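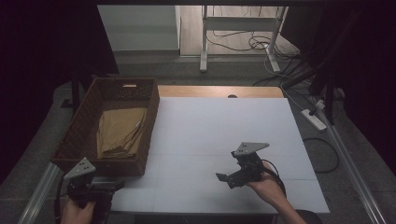 Hand-held grippers at the table, with the basket and the folded tan cloth.

Work on the cloth tasks has now reached the point at which a written account may be useful to others, and this post is intended to serve that purpose. It concerns the method by which tasks are shown to the robot, the rules that the people doing the showing are asked to follow, and several matters that were decided wrongly at first and later corrected.

The project carries the name Tridus. It began in December with one question: whether a two-armed robot could learn to handle household fabric from a modest number of examples given by hand. The first examples were given by remote control. The operator sat at a console, watched the robot's arms through a screen, and moved them with a pair of control handles. For rigid objects the method served well. Cups, boxes and blocks were picked up and set down with few failures, and the recordings were clean.

Cloth was a different matter. An operator at the console could not feel when a jaw had closed on one layer of fabric and when it had closed on three. Corners were dropped without notice. A single fold could take several minutes, most of it spent hovering over the cloth and trying again. The recordings that resulted were long and hesitant, and the robot trained on them learned to hesitate as well. It would stop over a basket, drift to one side, return, and stop again.

For this reason the work moved to hand-held grippers. The person holds one in each hand and performs the task directly, at the table, with the same kind of jaws that the robot will later use. The weight of the cloth can be felt in the wrist. A missed corner is noticed at once. The time needed for one example fell sharply, and the motions became smoother and more like those of ordinary housework.

The method has a cost, and it should be stated plainly. A person's arm can reach places and take angles that the robot's arm cannot. During the early weeks a good share of the recordings had to be set aside on these grounds. The demonstrator had leaned across the table, or turned a wrist past the limit of the robot's joint, and the motion could not be repeated by the machine. The console never allowed this error, as the robot itself was doing the moving. With hand-held grippers, the discipline has to come from the person.

The following rules were therefore adopted for all demonstrators.

Feet remain in one place from the start of the recording to the end.
Both grippers begin in the open position, above the board, and return there when the task is complete.
The jaws are closed fully or opened fully. Half-closed jaws are to be avoided.
The cloth is never touched with bare fingers during a recording. If it falls where the grippers cannot reach it, the recording is stopped and discarded.
When one gripper is holding the cloth still, the other does not move until the hold is secure.
Talking is permitted. Stopping to talk is not.

The last rule was added after a review of the recordings showed unexplained pauses in the middle of otherwise good folds. The robot has no means of knowing that a pause was caused by a question about lunch, and it will copy the pause faithfully.

A few words on the basket. The basket task has two forms. In the first, the cloth is taken out of the basket, laid flat on the board and folded. In the second, a folded cloth is placed into the basket without coming undone. The second was expected to be the easier of the two. It was the harder by a wide margin. A woven rim catches fabric, and a gripper that enters at a low angle tends to push the basket along the table. Demonstrators corrected for this by habit, pressing the basket with the side of the other gripper, and the habit differed from one person to the next. The data contained several different answers to the same problem, and the trained robot would begin one and finish with another.

It was decided that a single approach would be taught. The gripper comes down from above, the cloth is lowered until it rests on the bottom, and only then do the jaws open. It is slower than what most people would do at home. It is also the version that the robot performs most reliably, and for the present that consideration has been given priority.

The present collection stands at around 1,000 accepted recordings. Of these, 272 are of the second basket form, all of them made after the change in approach. A further 159 recordings were rejected in the same period, chiefly for reach. No recording session is permitted to run longer than 15 minutes without a break. This limit was introduced at the request of the demonstrators, whose hands grow tired well before they are prepared to admit it, and whose folds show the effect.

Variation has received a good deal of attention. A robot that has seen the basket in only one position learns the position and pays little regard to the basket. The starting place is accordingly changed between recordings, as is the direction in which the basket is turned. The cloth is folded loosely on some occasions and neatly on others. It was tempting in the early stage to tidy everything before each recording. The habit had to be unlearned, and demonstrators who keep very orderly homes have found this the most trying part of the work.

Cable handling should also be mentioned, as questions on the subject have been received. Each cable is checked before a session for slack at full reach. A cable that pulls at the end of a long motion will alter the motion, and the change is small enough to be missed by eye. A batch was lost to this cause in the second month, and the check has been made without exception from that time.

Remote control has not been abandoned. It is still used for correction. When the trained robot attempts a task and begins to fail, an operator takes over from the console, brings the arms back to a sound position, and completes the task. These corrections are saved separately and added at the next round of training. A small number of them appears to do more good than a large number of fresh demonstrations, at least for the errors they address. The hand-held grippers supply the bulk of the examples, and the console supplies the repairs. An earlier post on the Grimberg trials argued that one method should be chosen and kept to. That view is withdrawn.

Results to date are mixed. The robot removes the cloth from the basket and lays it out with fair consistency. The first fold is usually acceptable. The second fold is acceptable when the first was good and poor in most other cases, as the robot does not yet recognize that a crooked fold should be opened and done again. Demonstrations of that recovery are now being recorded. They require the demonstrator to make a bad fold on purpose, and experienced people find it surprisingly difficult to make one that looks natural.

The next stage will introduce thicker fabric, beginning with hand towels, and a second basket with higher sides. The rule on bare fingers will remain in force. The rule on fixed feet may be relaxed slightly for the taller demonstrators, subject to a trial, and the outcome will be reported in a later post together with the revised checklist.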